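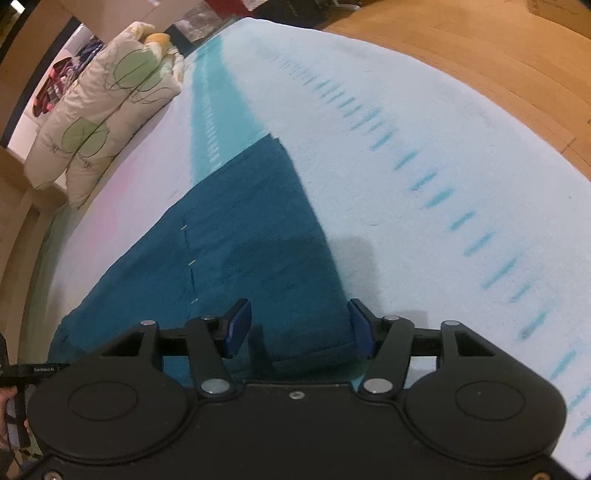
A folded teal cloth on a light blue padded surface, with a patterned pillow behind.

The town of Kullham has set its program for this year's Lantern Week, and if you have ever spent an early summer evening down by the river there, you already know why people start planning for it while there is still snow on the rooftops. The festival returns in June, it runs for 5 evenings instead of the usual four, and there will be 800 paper lanterns hanging over the old streets between the market square and the water!

The town announced the full schedule on March 2, 2023, and rooms in the center are already going quickly, so this is a good moment to think about whether you would like to be there.

Lantern Week goes back 91 years, to a summer when the ferry people of Kullham hung lamps along the landing so that families coming home late from the hay meadows could find the right steps in the dark. The lamps looked so pretty that they were put up again the next year, and then somebody brought a fiddle, and somebody else brought a great deal of cake, and before long it was the biggest night of the year for every village on that side of the valley. The ferry stopped running long ago, but the opening walk still begins at the landing, and the oldest lamp (a dented tin thing with a green glass front) is still carried at the head of it.

The extra evening has been given to the neighboring village of Nekberg, a short ride up the hill, where there will be long tables set out in the orchard, folk dancing on the grass and a supper of smoked trout, new potatoes and rhubarb pie. Nekberg has sent its singers down to Kullham for as long as anyone can remember, and it seems only fair that the party should go up to them for once. A shuttle bus will go back and forth until midnight, and the walk down is lovely too if the weather is kind - bring shoes you trust.

Music on the middle evenings will be shared between local choirs and a few guests from farther away. The brass band Plerneo will play on the square on the second night, with a set of old dance tunes that are very hard to stand still to, and the puppet theater Dixit is bringing its giant heron, which needs four people to move and has to duck under the archway by the bakery. Children who want to walk behind the heron with their own lanterns can make one at the free workshops in the school yard, held every afternoon of the festival. Paper, glue and wire are all provided, and grown-ups are very welcome to sit down and have a go.

The last evening belongs to the river, as it always has. At dusk the small lanterns are set on wooden floats and let go from the landing, and the streetlights along the bank are switched off for the better part of an hour. The floats are gathered up again at the mill, where there is hot cider and a bonfire, and where the singing tends to go on a good deal later than the program says it will.

Entry to the streets and the square is free on every night. The orchard supper in Nekberg is ticketed, and so are the seats on the landing for the final evening, of which there are 2,000 this year. Both go on sale through the Kullham visitor office, either at the counter or by phone, and any tickets left over will be sold at the landing in the afternoon. Parking in the center is closed all week, but the field behind the sawmill will be open for cars, and campers can stay in the lower meadow for a small fee - tents near the water get the best view and also, it must be said, the most mosquitoes.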